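Bench notebook, Herkness room
29 September 2021

Went over the pads before clearing up. Both fingers have two screw holes in the top of each block and no filler in the notes about what goes in them, so I am writing down what I know before it gets lost again. 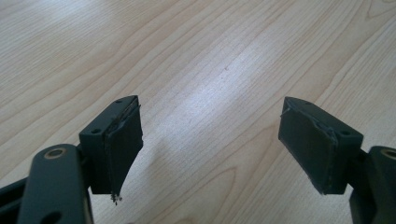
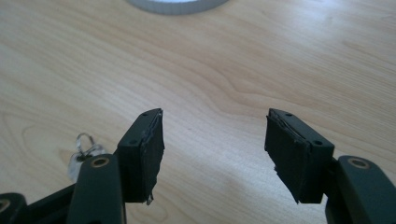
Pads on both fingers, edges ragged and lifting. Keys on the table in the second one.

The fraying is at the edges. Left pad has a thin strip peeling and bits hanging off the bottom corner. Right pad is smooth in the middle but torn along the side where it meets the block. The blocks themselves I have no complaint about, nor the brass-coloured rings in the arms.

Last change was in April, with the Wedutano sheet. The log gives more than 600 closures since then. The Hamada sheet before it was taken off at 64, when a corner let go completely, so this is a better material or a better glue — I changed both at once, which was silly.

To do:
Strip both pads, scrape the faces clean, wipe down and leave overnight.
Cut new pads from the Wedutano roll, 2 mm, with a fresh blade. Round the bottom corners this time.
Glue one side with the old Grullow adhesive and the other with the new tube. Mark which is which in the log.
Check the edges every 100 closures and write it down even if there is no change.

There is enough on the roll for this pair and one spare pair. Reorder before the spares are cut, the last delivery took weeks.

Scraper is in the second drawer, not on the hook. Keys go back on the board by the door when the bench is cleared.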